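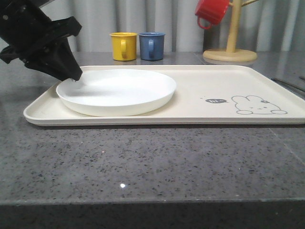
Search this site Enter keywords
Home News Meals Rooms Contact
2 min read

Breakfast at Tilar House moved to trays in October, and the new way of laying them is now the same in all the kitchens, Massawe wing included. The plate goes on the left half of the tray, set down before anything else, and the right half stays open until the utensils come out. The cream trays with the printed rabbit saying "hi" are the ones to use for this. Mugs do not go on the tray at the laying stage. Stand them on the counter behind it, the way the yellow and blue ones are, and fill them when the guest comes down. We had too many spills on the stairs in the first week, mostly coffee.

The trays came from Prorel, 40 in the first order, and they replace the brown ones that had started to warp. If you still have a brown one in your kitchen, bring it down to the store room. The new ones are a little longer and will not go in the narrow slot next to the bread bin, so please stack them flat on the lower shelf. No more than ten to a stack – the bottom ones get hard to pull out.

Utensils are laid side by side on the right of the plate, all pointing the same way. They don't need to be square to the edge of the tray. A slight angle is fine and makes them easier to pick up. Leave a gap between them and the plate so that a napkin or a small bowl can go in later.
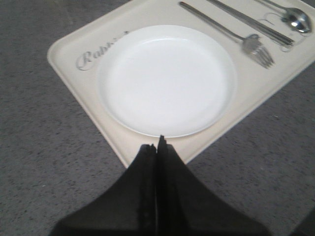
A reader in the Jevard kitchen wrote in to say that left-handed guests keep moving everything over before they start, and asked whether the tray could simply be turned around for them. It can. Turn the whole tray after it is laid, then straighten the utensils so the handles are easy to reach. The same reader would like the toast to go back on its own side plate, as it did before the summer. We are looking at that, but side plates are short at the moment.

The standard set is now a fork, a pair of metal chopsticks and a spoon. Knives are on request and are kept in the second drawer, next to the egg cups. The order from the plate outward is fork, chopsticks, spoon.

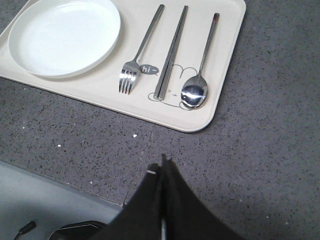
Keep the two chopsticks together when you put them down, and check that they are the same length. Odd ones go in the jar by the sink and get matched up at the end of the month. Spoons go bowl up.

After breakfast, wipe the trays with a damp cloth and dry them right away. Do not put them through the dishwasher until we know how the printing holds up. Plates and utensils can go in as usual. Laying starts at 6:30 a.m. and the trays should be ready by 7.

Previous Next Back to all news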